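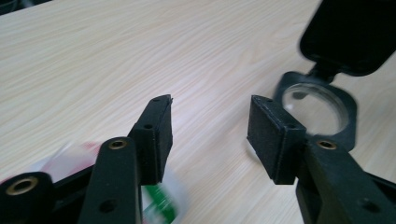
September 29, 2022

Rain since before breakfast, the fine sort that doesn't look like much until you've walked to the mailbox in it. I stayed in and got on with the family recipes, the job I've been promising myself I would finish by December so that everybody can have a copy with their presents.

I had no idea there would be so many! Grandma's tin alone must hold 200 cards, and half of them are some version of the same plum cake, each with a note in the corner saying this one is better. I typed up three of the plum cakes and then gave in and made one, with the last of the fruit from the Tosley market (a bit soft, but it all goes the same way in the oven). It wanted 50 minutes and I gave it nearly an hour, and the edges caught, and I ate the edges first, standing up, with a big mug of tea.

The best find was a bread recipe on the back of a bus timetable to Purnevell, with no amounts for anything except salt. "Flour until it feels right." She had such small, sure hands, and I suppose it always did feel right to her. I'll put it in just as she wrote it and let the cousins grumble.

Moya slept on the finished pile all afternoon and left it covered in cat hair, so the pages will need a good shake before they go anywhere. She has no respect for history, bless her.

Tomorrow the pickles, if I can read them. The vinegar got to that bunch years ago, and the ink has run on nearly every card.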